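Rimmed plate

A rimmed plate is a flat or almost flat dish with a raised edge, used for serving food to one person. It is the most common piece of tableware in many homes, and it is usually the first thing put down when a table is laid. The word "rim" has two uses in the trade. It can mean the whole raised border of the plate, or only the narrow colored line which is painted on the outer edge. In this article the second is called the edge line.

Form

The plate has three parts: the well, the lip and the foot. The well is the flat center where the food lies. The lip goes up from the well to the edge and keeps sauce from running onto the table. In the older dinner services the lip is wide and has a clear angle. In the newer ones, which are called coupe plates by many sellers, it is low and the curve is soft. The foot is a ring on the underside. It is often left without glaze, and for this reason it can scratch a polished table.

Edge line

A thin dark line on a white plate is one of the oldest simple decorations. It is made with a brush while the plate turns slowly on a wheel. The work is called banding. A good bander loads the brush one time for each plate, and the place where the line meets itself should not be visible. At the Flernwood pottery in Grarnodport the banding was done by hand in a room with 16 wheels, and pattern number 591, white with a black line, stayed in the catalog longer than any other. Enamel plates also have a dark edge, but there the color covers the place where the steel is most easily chipped.

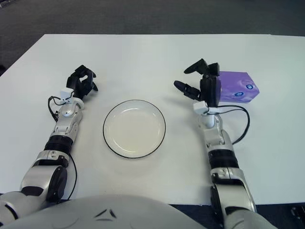 Dinesh Karunaratne wrote in the Plimer newsletter that he would always lay the plate first and decide the rest of the table from it, and that a black edge needs no tablecloth. Other writers on table setting do not agree with him, and they prefer a cloth or a mat under any white plate, especially on a white table.

Place on the table

In the usual setting the plate stands in front of the chair, a short distance from the table edge. The fork is on the left and the knife on the right. The napkin can be on the plate or beside it. At informal meals a soft pack of paper tissues is often put within reach in place of folded napkins.

Care

Hand-painted lines over the glaze become weaker with strong detergent. Lines under the glaze do not. Plates should be stacked by size, with a sheet of paper between them if the foot is rough.

Comments

Lã: My grandmother had the 591 and the line was brown, not black. Was there a second version?

Dinesh Karunaratne: Yes, there were 2 colors. The brown one was made only for a short time and I have seen few of them.

Lã: Thank you, then I will keep mine out of the dishwasher.

Last changed 3/16/19 | Contact | Copyright Plimer | Back to top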